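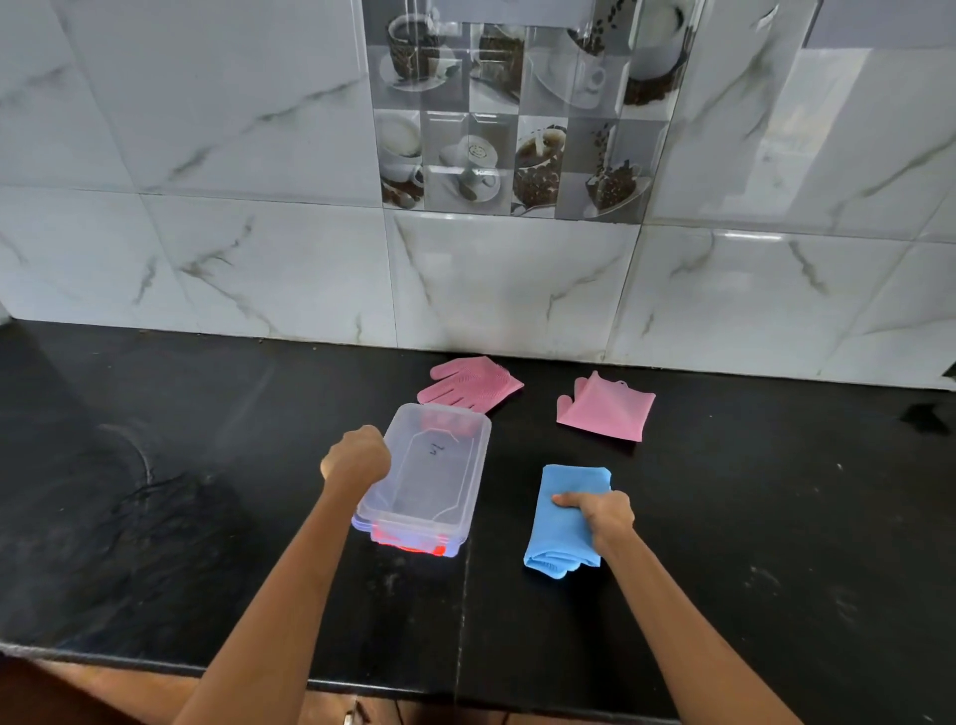
The flat at Kungate came with a kitchen I was told I would grow into. The agent said it twice. I had been in it nineteen days and had grown into nothing, and the gloves were my sister's doing. She'd read that Ovidetti silicone lasted for 500 washes and bought two pairs, one pink and one blue, on the grounds that a person who lives alone should have a choice. I asked who had stood there and done the 500 washes. She folded a blue one into a long strip and pressed it down on the black counter, one hand already on the corner of the plastic box she meant to put it in. Behind her were the coffee cup tiles, grey and brown, beans scattered everywhere. I don't drink coffee.

"They all go in," she said.

"They won't."

"It says so on the Nikolaidis page. There's a method."

I have met methods before. Our mother had one for fitted sheets, and she died with a cupboard full of knots.

My sister began again. Fold the thumb in, turn the fingers over, keep the little loop out so you can find it. The glove did as it was told for as long as she leaned on it.
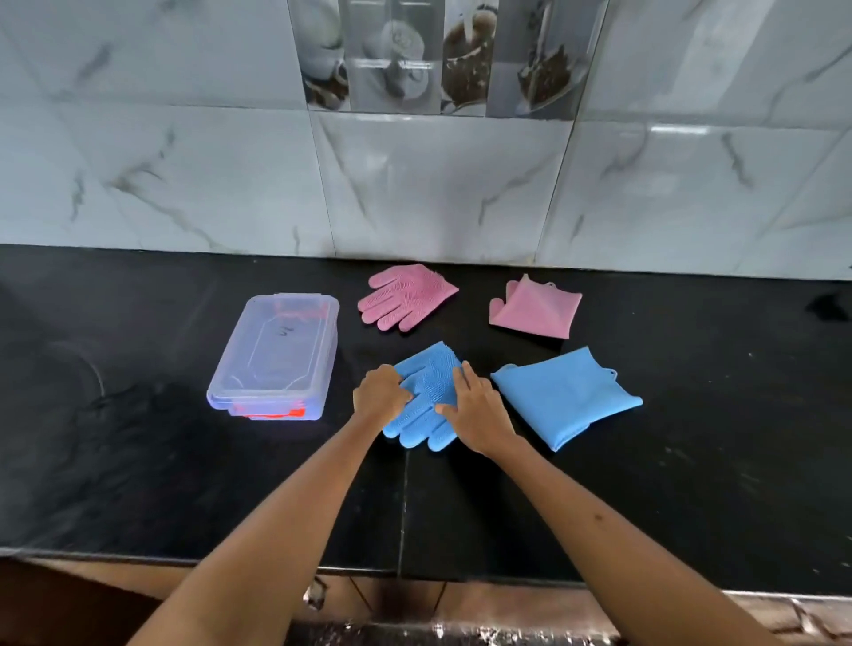 Pink at the back, blue at the front.

"You could help," she said.

I said I was thinking about the bus to Kastach, the 630, and whether she'd miss it. She said there was always another one. I had seen the timetable and there wasn't.

"You'll use them, though?"

"I've got a sponge."

She looked at the sponge for longer than it deserved. Then she smoothed the blue glove flat and started on the thumb.

We use cookies to improve your reading experience. Accept all | Manage preferences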